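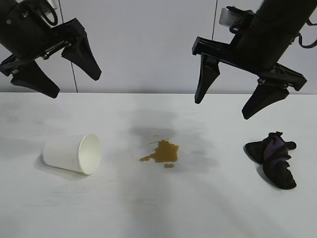

Slow Days in Fludutwood

The road into Fludutwood drops through 2 miles of pine before the lake comes into view. Most visitors pull over at the first turnout, and it is worth doing. From there you can see the whole town: one main street, a row of boathouses, the ferry dock and the long wooded hump of Leltis Island across the water.

Fludutwood has 1,000 year-round residents. In July the number climbs, but the town has kept its building heights low and its shoreline open, and even at the busiest time of the summer you can find a stretch of beach to yourself by walking ten minutes north of the dock.

The public beach is coarse sand that turns to pebbles near the waterline, so bring water shoes. The swimming area is roped off and shallow for a long way out. Past the ropes the bottom falls off quickly and the water gets cold. Kayaks and canoes rent by the half day from the shed next to the bathhouse, and the people there will mark up a paper map for you if you ask about wind.

Where to stay

The Werow Inn sits at the quiet end of Main Street, in a former lumber company office. Ilgın Baysal bought the building after years of spending her vacations in town and opened it with a handful of rooms upstairs and a breakfast room below. The rooms at the back look over the marsh. The ones in front get the morning sun and some noise from the bakery trucks.

"People ask me what the schedule is," Baysal says. "There's breakfast, and there's the ferry. The rest of the day you have to come up with on your own."

Breakfast is eggs, dark bread, white cheese, olives and whatever fruit is in season. Coffee is on from six. Campers can head for the state sites at Aerts Point, a short drive south, where 70 sites are spread along a loop road under tall hemlocks. The ones nearest the water go first -- many are spoken for by May.

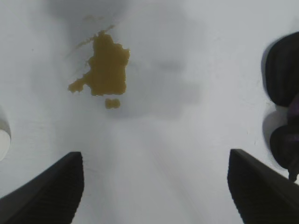 The loop road is also where the best of the area's hiking begins. The Aerts Point trail follows the shore for a mile, then turns uphill to a rock ledge 300 feet above the lake. The climb is steep in two places and easy everywhere else. Go early if you want the ledge without company, and carry more water than you think you need, as there is none on the trail.

Crossing to Leltis

The ferry to Leltis Island takes 20 minutes and carries foot passengers and bikes only. Florin Iordache has run it for over a decade. He points out the herons' nests on the way across and the old ice house on the way back, and he leaves on time.

The island has one dirt road, a picnic ground and a lighthouse that is open in the afternoon. The road makes a full circle and can be walked in a couple of hours. On the far side are flat rocks where families spread out towels and stay until the last boat. There is no store on the island, so pack a lunch. The bakery in town sells sandwiches wrapped to go -- the smoked trout usually runs out before noon.

Ferry times were current as of 7/17/24. Tickets are sold on the dock, cash or card, and bikes ride at no extra charge.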